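Kileck makerspace to resurface its shared worktops in May
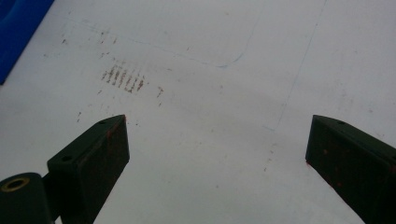
The Kileck community workshop will close its main bench room for part of May so the shared worktops can be cleaned and resurfaced, the workshop said in a notice to members.

The pale tops have picked up brown streaks and scuffs over the winter. The notice puts most of the marks down to metal parts being dragged across the benches before they were wiped clean. Scrubbing with dish soap lifted some of the specks but left the darker streaks in place.

Work will be done by Hestell, a flooring and countertop shop in Onyeka that also refitted the workshop's sink area. The job is priced at $3000, with $500 of that going to a new sealing coat. The money comes from the workshop's repair fund, and monthly dues will stay the same.

The bench room will be closed for 2 weeks. The wood shop next door and the sewing tables upstairs will keep their usual hours. Members who need a flat surface during the closure can book a folding table in the hallway, in slots of 30 minutes, using the sign-up sheet by the front desk.

Anything left on the benches or on the shelf underneath should be taken home or moved to a locker before the room closes. Items without a name on them will go into the bins by the back door and stay there until the end of the month.

New rules for the benches take effect when the room reopens. Steel parts, clamps and vises are to be set down on a mat or a piece of cardboard, and lifted when they need to be moved. Oil and rust are to be wiped up the same day. Glue and paint work stays on the two old tables near the window, which are not being resurfaced.

Mats will be kept on a rack at the end of each bench. The workshop has ordered them from Skiltitz, a supply store in Kileck, and members can buy one of their own at the front desk at cost.

Abrasive pads will no longer be kept at the sink. Hestell advised that the sealed tops be cleaned with a soft cloth and warm water, and that stains be reported at the desk before anyone tries a stronger cleaner on them.

The workshop also plans to repaint the bench room door and replace the power strips along the back wall while the room is empty. Evening classes that normally meet there will move upstairs and start at 7 p.m.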